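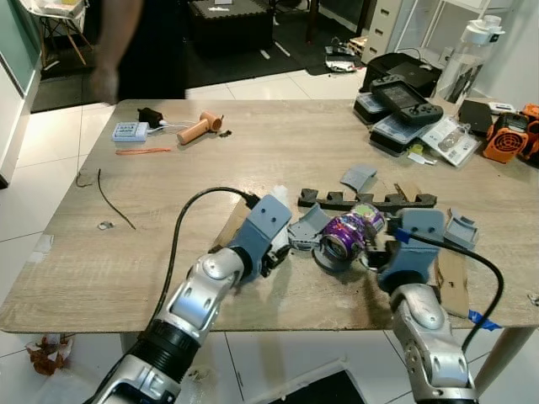 Workshop Robotics > Part Two: Two Arms on a Bench > Chapter 13

Print this page | E-mail this page

Chapter 13
Cable Routing and the Gripper Joint

13.1 Scope of the chapter

The previous chapter ended with both arms bolted down, powered and able to reach a set of fixed points. An arm in that state will move, but it is not yet fit for long periods of use. The most common faults in a home-built pair of arms are found in the last joint and in the cable that serves it. This chapter deals with both.

The reader should have completed the joint limit table in Chapter 12. Values from that table are used in sections 13.4 and 13.6 and are not repeated.

The worked build throughout is the Irkden pair, assembled by Remzi Değirmenci and Genivaldo Fagundes in a shared workshop at Skirkton. It uses two identical arms, each with a parallel gripper. The control board is the Delo, described in Chapter 9. Readers working from the single-arm build may omit section 13.7.

13.2 Terms

Service loop: the spare length of cable left free between two fixed points, so that the joint between them can turn without pulling on either end.

Strain relief: any fixing that carries the pull on a cable before it reaches the connector.

Snag radius: the furthest distance from the arm's centre line that a free loop can reach in any allowed pose.

Dead travel: the part of a gripper's closing movement in which the motor turns but the fingers do not.

13.3 Internal and external routing

A cable may be run inside the arm or outside it. Internal routing gives a small snag radius and protects the cable from knocks. It also means that a failed cable can be replaced only by taking the wrist apart. In the Irkden build this took 75 minutes for each arm, and the joint had to be set to zero again afterwards.

External routing is quicker to repair and easier to inspect. Its cost is the snag radius. A loose loop can hook the edge of a bench, a tool handle or the other arm. For a first build, external routing is recommended, with the loop length worked out as in section 13.4 and not judged by eye.
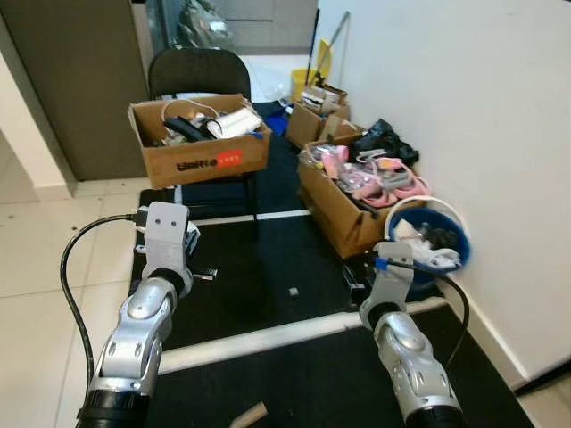 How much slack should be left at the wrist?

Enough for the wrist to reach both ends of its travel without the cable going tight, plus a small allowance for settling. The method in section 13.4 gives the figure for a particular arm.

13.4 Finding the loop length

The procedure needs a length of string, a steel rule and some tape. Power must be off at the supply – the stop button on the Delo board holds the joints and does not release them.

Tape one end of the string at the forearm fixing point. Turn the wrist by hand to one end of its travel and bring the string to the gripper connector by the path the cable will follow. Mark it. Repeat at the other end of travel and at the middle. The longest of these lengths is the working length. Add 13 mm.

On the Irkden arms the final free length was 448 mm. This figure depends on where the forearm fixing point is placed and should not be copied to another build. Moving the fixing point closer to the wrist shortens the loop, but it also makes the cable bend more sharply at each end.

Check the result by moving the wrist slowly through its full travel three times, first with the elbow bent and then with it straight. The connector should not move in its socket at any point.

13.5 Strain relief at the gripper

The connector must never carry the weight of the loop. A printed clip, a saddle or a turn of tape around a rigid part will all serve. Cable ties may be used if they are drawn up by hand only. A tie pulled tight with a tool will mark the outer sheath, and the damage often shows later as a fault that comes and goes with wrist angle.

Alper Sezer's notes on the Saraç arm, an earlier build in the same workshop, record almost 75 such dropouts over the month of June. All were traced to one tie. The notes are reprinted in Appendix C, with the log format used.

Before continuing to section 13.6, the reader should record the following in the build book:

Free loop length, left arm and right arm
Distance from forearm fixing point to wrist axis
Snag radius at full reach
Dead travel of each gripper, closing and opening

The last of these is measured with the gripper empty. Dead travel under load is a separate quantity and is taken up next.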